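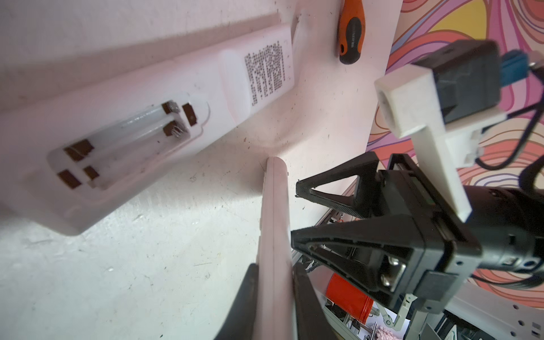 Figure 1. Remote control with the battery compartment open. The orange screwdriver is at the top.

Remote Control Repair and Small Parts Storage
Brahim Salem
Project report, 3/15/25

Background

Grarkell is a residence building where every apartment comes with a wall unit and a white remote. When a remote stops working, the office replaces it. The old ones go into a drawer. My project asked how many of the dead remotes could be put back into use by cleaning the battery contacts, and what kind of workspace a student would need to do it. The office gave me 20 remotes from the drawer.

Method

Each remote got the same treatment. I took off the battery cover and looked at the contacts at both ends of the compartment. On this model some contacts are coiled springs and others are flat plates. The springs are harder to clean because the residue sits between the coils. I used a cotton swab with white vinegar, then a second swab with alcohol, and let the remote sit for up to 20 minutes before putting in new batteries. If it still did not respond, I opened the case with a screwdriver and checked the solder joints behind the contacts.

I recorded three things for each remote: the color of the contacts before cleaning, whether it worked after cleaning, and whether the case had to be opened.

Workspace

My first attempts were on a desk in the Brostby study room, and I lost screws and one spring there. The table also had to be cleared every evening. For the rest of the work I wanted a surface used for one job only, with the supplies off the table.
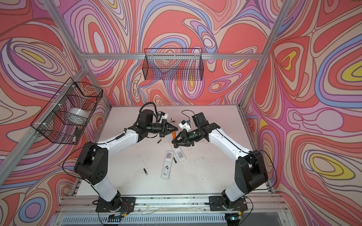
A white top turned out to be a good choice for this job. Dark screws are easy to find on it. It also shows dust quickly, so I wiped it before opening a case. The drawback is glare. With a lamp directly overhead, the shine off a white remote made it hard to judge the color of the contacts, and I moved the lamp to the side after the first 4.

Storage

I compared drawers, jars and wall baskets for holding supplies. Drawers hid things and jars tipped over. 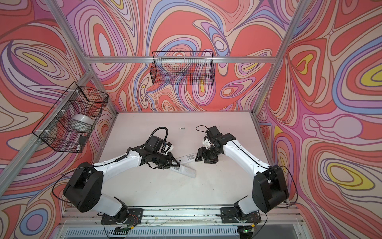 Wire baskets were the option I settled on. They weigh little, you can see what is in them, and they do not need screws. The one on the left wall is held to the aluminum rail with small white zip ties, which can be cut and replaced if the height is wrong. The mesh is fine for a roll but not for loose screws, so those need a tray with a solid bottom.

Results

Most of the remotes responded after cleaning alone. Of those that did not, 2 had a broken solder joint, and I left them for April, when the Rewi lab has soldering hours. The full table is in the appendix.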